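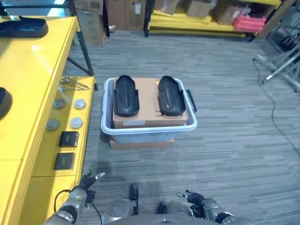 Abb. 6-1: Zwei schwarze Schalen auf einem Karton im hellgrauen Behälter

6 Terminbuch für die Strahlentherapie einrichten

Dieser Abschnitt beschreibt die Ersteinrichtung des Terminbuchs im Modul Minum Plan. Vorausgesetzt werden eine abgeschlossene Serverinstallation (Kapitel 3) und ein Benutzerkonto mit der Rolle „Planungsadministration“. Der Import aus Stindberg-Altsystemen ist in Anhang C beschrieben.

6.1 Bestrahlungsgeräte anlegen

1. Öffnen Sie Stammdaten > Ressourcen > Geräte.
2. Wählen Sie „Neu“ und tragen Sie die interne Gerätebezeichnung ein. Zulässig sind Buchstaben, Ziffern und Bindestrich.
3. Ordnen Sie das Gerät einem Standort zu. Ohne Standort bleibt es im Terminbuch ausgeblendet.
4. Hinterlegen Sie die Betriebszeiten, getrennt nach Patientenbetrieb und Qualitätssicherung.
5. Speichern Sie den Datensatz. Der Status wechselt von „Entwurf“ auf „Inaktiv“.

Hinweis: Die Gerätebezeichnung kann nach der ersten Terminvergabe nicht mehr geändert werden.

6.2 Zeitraster und Fraktionsserien

Das Zeitraster gilt je Gerät. Im Auslieferungszustand beträgt es 11 Minuten. Ersteinstellungstermine belegen zwei Rasterplätze, sofern in der Terminart kein anderer Wert eingetragen ist.

1. Markieren Sie das Gerät und wählen Sie „Raster bearbeiten“.
2. Tragen Sie die Rasterlänge in ganzen Minuten ein.
3. Legen Sie unter „Serien“ den maximalen Planungshorizont fest. Voreingestellt sind sechs Wochen.
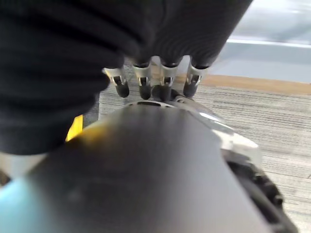 4. Aktivieren Sie bei Bedarf die Option „Pausentage prüfen“. Das System meldet dann Serien, in denen ein Feiertag oder ein Wartungstag liegt.
5. Bestätigen Sie mit „Übernehmen“.

Achtung: Eine Änderung des Rasters verschiebt bereits vergebene Termine nicht. Überlappungen werden im Terminbuch rot markiert und müssen einzeln aufgelöst werden.

6.3 Auslastungsgrenze

Der Schwellenwert steuert, ab welcher Belegung keine neuen Serien mehr angenommen werden. Notfalltermine sind davon ausgenommen.

1. Öffnen Sie Planung > Grenzwerte.
2. Tragen Sie den Wert in Prozent ein. Der höchste zulässige Wert ist 98.
3. Wählen Sie die Berechnungsbasis „Tag“ oder „Woche“.
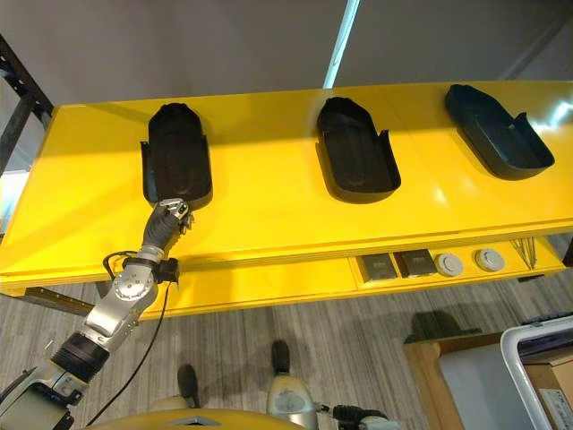 Abb. 6-2: Drei schwarze Schalen auf gelbem Tisch

6.4 Schnittstelle Tang

Über die Schnittstelle Tang werden Terminstatus und Fraktionszähler an das Verifikationssystem übergeben. Die Übertragung ist unidirektional.

1. Tragen Sie Hostname und Port des Zielsystems ein.
2. Laden Sie das Clientzertifikat.
3. Führen Sie „Verbindung testen“ aus. Bei Fehlercode T-6 ist das Zertifikat abgelaufen oder nicht lesbar.
4. Setzen Sie den Gerätestatus auf „Aktiv“.

Achtung: Das Terminbuch ersetzt nicht die Freigabe des Bestrahlungsplans. Verordnung und Fraktionszahl sind vor jeder Serie im führenden System zu prüfen.
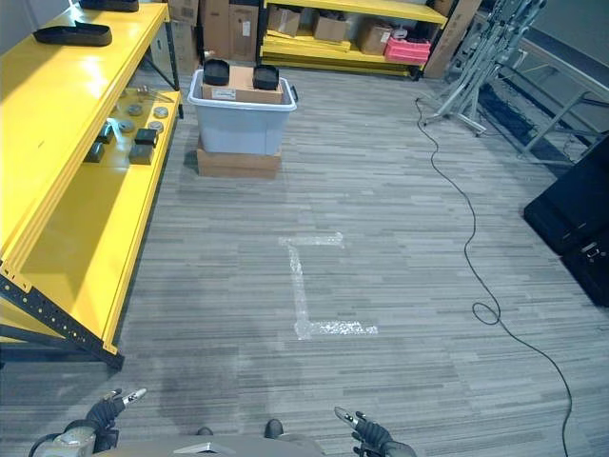
Abb. 6-3: Gelbes Regal mit runden Metallscheiben und kleinen schwarzen Blöcken

Die Protokolldateien der Schnittstelle liegen im Verzeichnis clollis/log und werden monatlich archiviert. Zur Anpassung des Archivierungsintervalls siehe Abschnitt 9.2.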